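## Cleaning a slatted wooden tub

Empty the tub and brush crumbs out of the seams between the slats. Wipe the inside with a damp cloth and 600 ml of warm water mixed with a spoonful of vinegar. Don't soak it. Soaked boards swell and push against the bands.

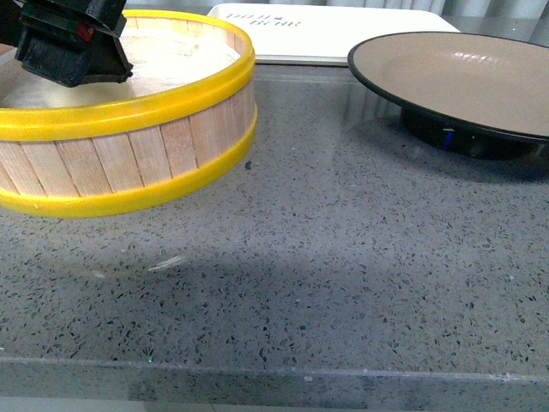
*Slatted tub with yellow bands at the rim and base.*

Go over both plastic bands with dish soap, working a soft toothbrush along the edge where they meet the wood. Rinse the cloth and wipe again. Dry with a towel, then leave the tub upside down on a rack for three hours.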